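An Afternoon with the Bag Packers of Jornstead

By Raphaël Joly 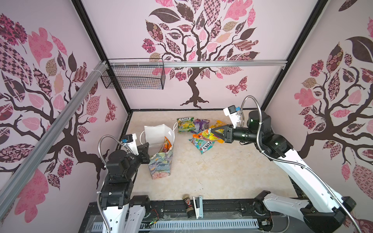
I arrived at the open day in Jornstead with low expectations. I have been to many robot demonstrations, and usually there is a dance, a handshake with the mayor and a cold buffet. The Aubert workshop had chosen a more modest subject for its afternoon. Two arms had to put snacks in a gift bag.

The workshop is on the upper floor of a former print works, above a shop that repairs bicycles. Visitors were let in by small groups and we stood close to the cell, close enough to hear the motors. The walls inside are papered with big trees in pink and brown, their leaves filled with checks and flowers, and there are butterflies between them. A girl beside me asked if the robots lived there. Vikas Rathore, who leads the project, answered her very seriously that they did.

Rathore has worked with packing machines for most of his career, first in a biscuit factory near Clotton. There, he told me, every product came down the belt in the same position, 500 times in one shift, and the machine needed only to repeat itself. A gift bag is another matter. The packets lie as they have fallen. They are soft and shiny, they slide, and the colours of one are never the colours of the next. When the gripper closes on a corner, the rest of the packet can fold or swing.

"With a box, you know where the edges are," he said. "With a packet of sweets you have an opinion about where the edges are."

Each arm carries a small camera above its two fingers, so it looks at the packet from very near while it reaches. The paper bag is printed with flowers in teal and pink, and has white rope handles. I had not thought about handles before this visit. Rathore thinks about them a great deal. They stand up above the opening, and a packet coming down at a wrong angle will catch on them. In January his team spent most of its time on this one difficulty.

The software learns from recorded attempts, done by a person who guides the arms. The team began with 173 of these, and the result was, in the words of Rathore, "a very confident machine which missed the bag". At 1000 it started to be useful. They have now 3000, and he would like more, but he would also like his staff to have a normal evening sometimes.

I watched for most of an hour. The movement is slower than a human hand and I found it restful, although a man behind me sighed loudly each time an arm stopped to think. One packet went in at the first try. Another was picked up, dropped, and picked up again by its other end. When it finally disappeared in the bag there was some applause, and I noticed that I was also clapping.

Who will buy such a thing? Gromholm, a gift company two streets away, has asked for a trial on its small orders, where each bag is different and a normal packing line makes no sense. Rathore is careful with promises. He wants first that the arms can work a full morning without any person stepping in, and they are not there yet.

The workshop opens its doors again on 11th February, in the afternoon, and the entry is free. Children are welcome. The stairs are steep, and the bicycle shop asks that you don't leave prams in front of its door.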